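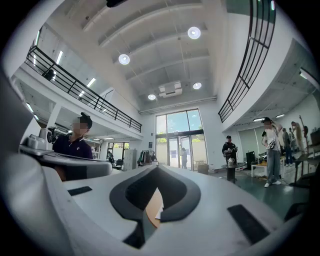 Getting my hearing tested at 38, and why I think you should too

I put off having my hearing checked for four years. I had it down as something for people my parents' age, and I got by. I sat with my better ear towards whoever was talking, I put the subtitles on, and in pubs I nodded a lot.

What pushed me into it was a work meeting last October. Someone asked me a direct question and I answered a different one. It was a perfectly good answer, and the room went quiet in a polite sort of way. I rang the surgery the next morning at ten past eight and got through on the third go.

Getting the appointment

I am going to set out how this went for me, as I couldn't find much written by anyone under 60 when I was looking.

The GP looked in both ears, said there was a bit of wax in the left but not enough to matter, and asked whether I had ringing. I do, and have done on and off since my twenties. She asked if it was in one ear or both, and whether I ever felt dizzy. Then she referred me to audiology. If you have sudden hearing loss, over hours or a few days, that is a different matter and you should be seen urgently, so please don't read my slow story and think you can wait as well.

Mine was gradual, so I waited. The letter took longer than I would have liked and arrived with a leaflet that told me not to go anywhere noisy beforehand. I work in a building where the heating system sounds like a lorry, so I took the morning off.

The test itself

It is not unpleasant. You sit in a small booth with headphones on and press a button when you hear a beep, even a very faint one. After a while you start imagining beeps. I asked whether that spoils the result and was told no, they repeat the quiet ones in a way that shows up guessing. After the headphones there was a small pad held behind the ear by a band, which sends sound through the bone. That helps them tell whether the trouble is in the middle ear or further in.

The whole thing was over before my parking ran out. The audiologist showed me the chart straight away. Low sounds were fine in both ears. At 2,000 hertz the line started to slope down, and by the high end the right ear had dropped well below the left. She explained that a lot of consonants live up there - s, f, th, t - and that this is why I could hear that people were speaking and still not catch what they said. I'd been telling my family to stop mumbling. I have since said sorry.

What nobody had mentioned at school or at any job

I have never been given a hearing test as an adult. I've had my eyes done every two years without thinking about it, and I've been invited for blood pressure checks. Hearing seems to be left to you to notice, and the trouble with gradual loss is that you don't notice it. You just get tired. I used to come home from a day of meetings wanting to lie down in a dark room, and I put it down to getting older.

I don't know what a proper screening programme would cost and I'm not going to pretend I do. But I started a petition asking for a basic hearing check to be offered at 40, and at the time of writing it has 3,806 signatures. Most of those came through a tinnitus forum called Plorkesero, which I have found more useful than anything else I've read on the subject. There is a long thread there on sleeping with ringing ears that I would recommend to anybody.

The hearing aids

I was offered a pair and took them. They sit behind the ear with a thin tube, and they were free on the NHS, batteries included. The first week was horrible. Crisp packets, taps and my own footsteps were all far too loud. I was told to wear them for 3 hours a day to begin with and build up, which I did, though I cheated at the weekend.

By the end of the month I had stopped taking them out at lunch. I went back for an adjustment and they turned the top end down a little on the left side. I still struggle in restaurants with hard floors, and I don't think any setting will fix that. I ask for a table by the wall now.

A few people have asked about the case I keep them in. It's just a hard case for earphones and the supplied one does the same job. For cleaning I use the little brush that came with them and a dry cloth at night.

If you have been turning the telly up, ring your surgery, or ask at a high street optician as many of them do hearing tests as well. My next review is in three years unless something changes. I'll write up the sleep stuff separately once I've tried it for longer.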